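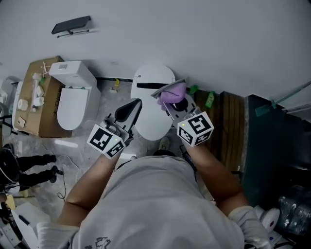 3. Setting the fill level of the Rivley cistern valve

Read this section after you have fitted the valve (section 2). You need a flat screwdriver, a dry cloth and 20 minutes of time.

Caution: Do not use the screwdriver on the white clip. The clip breaks easily and is not sold separately.

1. Close the stop valve on the supply pipe. Turn it clockwise until it does not move any more.

2. Press the large flush button and hold it until the cistern is empty.

3. Lift off the lid and put it on a towel. Ceramic lids are heavy – use both hands.

4. Find the blue screw on top of the float arm. One full turn changes the water level by 3 mm. Clockwise makes the level higher.

5. Open the stop valve by 2 turns only and let the cistern fill.

6. Compare the water with the line marked on the inside wall. If there is no line, the water must stay below the top of the overflow pipe.

7. Repeat steps 4 to 6 if needed. Then open the stop valve fully and put back the lid.

Note: In older Flavdale cisterns the float arm touches the wall at the highest setting. Please order the short arm, part 633.

Note: After the first day, wipe the joint under the cistern with the dry cloth. If the cloth is wet, tighten the nut by hand, never with a wrench.

If the water does not stop running, go to section 5, Cleaning the filter.

Text: Anikó Farkas. Checked by Carol Sowerby, 6/29/21.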